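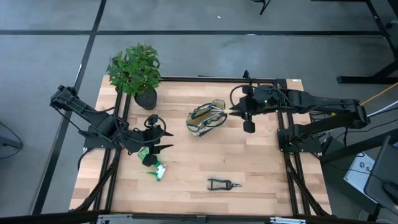
Fig. 7. Butcher-block worktop with a plant, spray bottle, tool bag and cutting tool.

Support > Worktops > Rirklow Series > Finishing and Care

Section 7: Oiling a Rirklow butcher-block top

Rirklow tops leave the Sarnby workshop sanded but unfinished. Oil the top before you use it, and again whenever the surface starts to look dull or feels rough after wiping. The first treatment takes three coats. Later treatments usually need one.

What you need

- Romemach worktop oil, or another food-safe hardening oil
- Lint-free cotton cloths
- 180-grit and 240-grit sandpaper
- A sanding block
- Nitrile gloves
- A metal can with a tight lid, half filled with water

CAUTION: Cloths soaked in hardening oil can heat up and catch fire without a flame or spark. Put used cloths in the water-filled can and close the lid. Do not leave them folded on the bench or drop them in the trash.

Before you start

1. Clear the top and let it stand in the room for 2 days. New tops need this time to settle to the humidity of the house.

2. Check the underside. The slots in the steel brackets must run across the grain, and the screws should be snug but not fully tight. If a bracket is turned the wrong way, see Section 4.

3. Open a window. Keep the room above 60 degrees until the last coat has dried.

First treatment

4. Sand the top with 180-grit paper, always along the length of the strips. Staggered joints are easy to scratch across, so keep the block flat and do not press on one corner.

5. Wipe the top with a damp cloth and let it dry. The grain will rise slightly. Sand again with 240-grit paper, then remove the dust with a dry cloth.

6. Turn the top over and oil the underside first. An underside left bare will take up moisture and the top may cup.

7. Turn it back and pour a small pool of oil in the middle. Spread it with a cloth until the whole surface is evenly wet. Work extra oil into the end grain.

8. Wait 15 minutes, then wipe off everything that has not soaked in. Oil left standing dries sticky.

9. Let the coat dry overnight. Repeat steps 7 and 8 twice more.

NOTE: Light and dark strips take oil at different speeds. Patches that look dry after the first coat normally even out by the third.

Daily care

Wipe up water right away, and set plant pots on a saucer with feet. A flat saucer traps moisture and leaves a gray ring. Rings can be sanded out with 180-grit paper, but the spot will need fresh oil -- feather it out well past the edge of the mark.

Do not use bleach, scouring pads or steel wool. Steel wool leaves small fibers that turn black in the wood.

Replacement parts

Bracket set: part 614
End-grain sealing kit: part 43

Order through your dealer. Tops bought under the older Kaewmanee name use the same brackets and the same oil.

Text: Iwona Olszewski. Technical review: Tassanee Bunnag. Revised January.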